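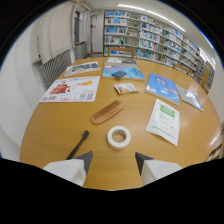
How often should I check the smoke alarms in a rented flat? Once a month for the test button, and a proper go-round of everything else before the clocks change or the heating goes on for winter.

I'm Szu-yu Kao and I look after the flats at Plillholm, over in Bendthorpe. This is my autumn list, last gone through on October 31, 2020, with my own mutterings left in.

Smoke alarm, hallway: pass. Loud enough to set the dog off next door (sorry!).

Smoke alarm, top landing: pass, but it's yellowing. I've looked up the date on the back and it wants replacing in January.

Carbon monoxide alarm: pass. It had been moved on top of the boiler cupboard, so I've put it back on its bracket – please leave it there.

Front door: sticks. You shouldn't need a shoulder to get out in a hurry. Rozália Danko is coming to plane the bottom edge, and she'll look at the latch while she's at it.

Stair lights: 4 working, 1 flickering. New bulb fitted, still flickers, so I think it's the fitting.

Extension leads: fail in flat 5. One lead plugged into another, with a heater on the end of it! Heaters go straight into the wall, always.

Hot tap, bathroom: 60 degrees at the cylinder, fine, but run it with the cold if you've got little ones about.

Window catches: all pass except the back bedroom, where the screw has gone walkabout. I've got a spare in the tin somewhere.

Fire blanket: pass. Still in its pouch, still on the hook by the kitchen door.

Still to do: stair light fitting, back bedroom catch, and ring Lau about the gutter.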